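Table setting for a buffet line, do you really need the plates out first?
Forum: Halls, Kitchens and Church Suppers
Board: Setup and Serving

pantry_moth
Original poster

We do a lunch in the hall at Orkdale once a month and the new setup sheet says every place gets a plate and a bottle of water before the doors open. Plate in the middle, bottle up and to the left. It used to be a stack of plates at the end of the line and a tub of water by the door, and people took what they wanted.

I don't buy it. The sheet claims it "speeds seating." I timed it in July and it took us 37 minutes to lay everything out, which we never used to spend at all. Then half the people picked up their plate and carried it to the line anyway, so what did we gain?

Has anyone done it both ways and kept any kind of record? I don't want "it feels nicer." I have plenty of people here telling me it feels nicer.

gravyboat_ll
It feels nicer.

Sorry. But it does. You walk in, there's a spot with a plate on it, you know where you're sitting. Older folks especially don't like standing there with a tray looking for a gap.

pantry_moth
That's a case for chairs.

twoforks
We went to preset at Lovton and went back after 4 lunches. The water was the trouble. A guest would open a bottle, drink an inch of it, move over to sit with a friend and open another one. At the end you have a table of bottles with the caps on and no idea whose is whose. You can't serve those again, so down the sink it goes. We bought 380 bottles one season for a crowd that should have gone through a lot less.

Pitchers and cups. Done.

hotplate_henny
Pitchers are fine until one goes over. I've mopped up more pitchers than I care to remember. A bottle with a screw cap can fall on its side all day long.

twoforks
If the cap is on it. Which it isn't, when people are eating.

hotplate_henny
Mine put the cap back on.

twoforks
Sure they do.

old_trivet
Pantry_moth, what are the plates? It matters more than you'd think. If they're flat with a wide rim you can carry them down a line one-handed. If they're the kind with a small well in the middle and a lot of rim, people load the rim and you get beans on the floor. We had a set like that from Nakajima, very pretty, and I was glad when they got chipped enough to retire.

pantry_moth
Round, sort of a green-blue, shiny, rings around the rim and a flat middle. I didn't pick them. I was told they'd "lift the room." The tables are white, so yes, they show up. They also show every thumbprint, and I've got people polishing plates at 11 in the morning that are going to have potato salad on them by noon.

gravyboat_ll
I like the sound of those! White table and a teal plate is a nice clean look. You'd pay for a tablecloth otherwise.

pantry_moth
I would not pay for a tablecloth. I'd wipe the table.

crumbtray
I'll be the one to say the layout on your sheet is backwards. Water goes on the right. Most people reach with the right hand. Bottle on the left means they're reaching across the food, and then there's a sleeve in the gravy.

old_trivet
Formal setting says right, above the knife. I've never seen it matter at a hall lunch, though. With a long table and people on both sides, somebody's left is going to be very close to somebody else's right whatever you do. The real fix is more room between places.

crumbtray
It matters when two neighbors both think the same bottle is theirs. I've watched it happen with bread plates for years.

old_trivet
OK, I'll give you the bread plates.

ladle_and_co
We've done preset at Tokotlow for a good while, and I think both sides are overselling. It doesn't speed up seating that I can see. It does speed up the first few minutes of the line, as there's no stack for people to fuss with (the ones who take the third plate down, you know the ones). But you pay for it before the doors open, so you're just moving the work from one end to the other. If you have hands early and not many at serving time, preset is good. If it's the other way around, don't.

One thing I would push back on is laying plates face up a long time ahead. Dust comes off those ceiling tiles. We set the bottles first, then plates in the last quarter hour.

pantry_moth
That's the first answer I believe. We have hands at serving time and almost none early, which is exactly the wrong way around for this.

I hadn't thought about dust. The sheet has the plates going down first thing.

gravyboat_ll
So turn them upside down.

pantry_moth
Then I have to go around and turn 198 plates back over. Or the guests do it, with the rim sitting on a table somebody just leaned on.

hotplate_henny
Is it truly 198? That's a big room for one person with a stopwatch.

pantry_moth
It's what the sheet calls for. We've never filled it. That's my other complaint — every place that stays empty still has a plate that gets picked up, carried back and washed, because you can't prove it wasn't breathed on.

twoforks
There's your answer, then. Set half, keep a stack back, and add as the tables fill.

crumbtray
Half-set tables look like you ran out of plates.

twoforks
To whom?

ladle_and_co
Set whole tables and leave the others bare. Don't do every second seat. People fill the tables that are laid and leave the rest alone, at least ours do. Then you open another one if you need it.

pantry_moth
I'd want to see that work before I put it to the people who wrote the sheet. They'll say guests should be able to sit anywhere. But I can try it on one side of the hall and do the other side their way, and write down the washing up from each.

crumbtray
And put the water on the right on your side.

pantry_moth
One change at a time. If I move the water too and it goes better, I won't know which thing did it. Bottle stays up and to the left of the plate for this one, same as on the sheet. I'll set a single place before the rest so whoever comes in early has something to copy, and I'll post both sets of numbers once I have them, even if gravyboat turns out to be right.

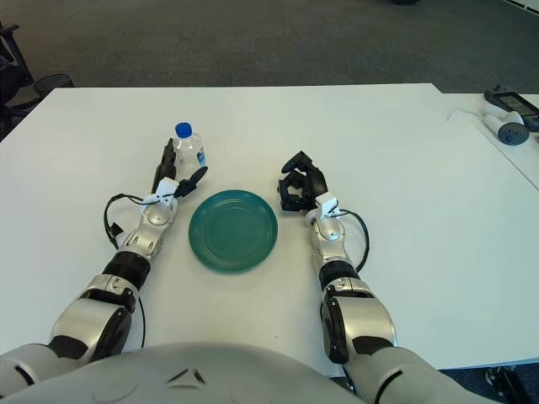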